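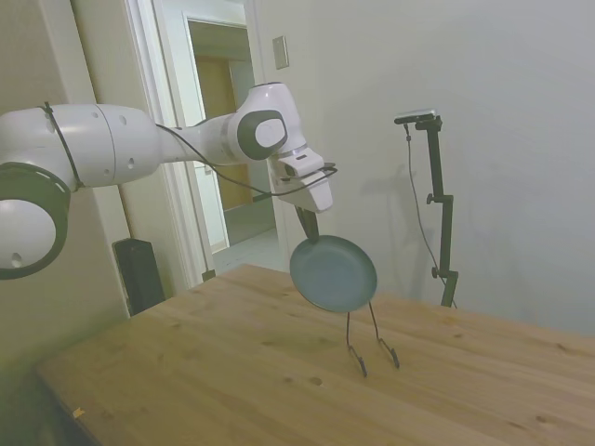
Exercice « assiette sur support » : la pince au bord de l'assiette, le support en fil sur la table.

Kit Assiette Zusero -- pour clubs et classes de robotique
Référence 152

Le kit reprend l'épreuve de manipulation du concours scolaire d'Arnmont. Il s'adresse aux groupes qui disposent déjà d'un bras articulé avec pince et qui cherchent un exercice plus difficile que le déplacement de cubes. Une assiette est large, mince au bord et elle pivote dès que la prise est décalée.

Contenu du kit
2 assiettes incassables, bord relevé
1 support en fil, embouts gainés
1 gabarit de positionnement à poser sur la table
1 livret d'élève, 8 séances
1 grille d'évaluation pour l'enseignant

Le bras, la pince et la caméra ne sont pas fournis.

Déroulement
Les premières séances portent sur l'approche : amener la pince au-dessus du bord, régler l'inclinaison, fermer doucement. Viennent ensuite la dépose sur le support, puis le retrait. La dernière séance se fait aux conditions du concours, support déplacé par l'équipe adverse avant chaque essai.

Le livret propose deux parcours. Dans le premier, les élèves enregistrent les positions à la main. Dans le second, ils utilisent l'image d'une caméra fixe pour retrouver l'assiette -- comptez nettement plus de temps pour celui-là, surtout au calibrage.

Installation
Table stable, plateau mat de préférence. Prévoir un espace libre de 400 mm devant la base du bras. Si le câble de la pince longe l'avant-bras, laisser assez de mou pour la rotation du poignet et vérifier qu'il n'accroche pas le support en fin de course.

Compatibilité
Toute pince à doigts parallèles. Les patins souples Flurkance, vendus séparément, améliorent la tenue sur les bords lisses.

Emprunt
Les clubs inscrits au concours peuvent emprunter le kit auprès de l'atelier Greenberg, à Arnmont, à partir de septembre. Retour complet demandé, livret compris. Les embouts du support s'usent et se commandent à l'unité.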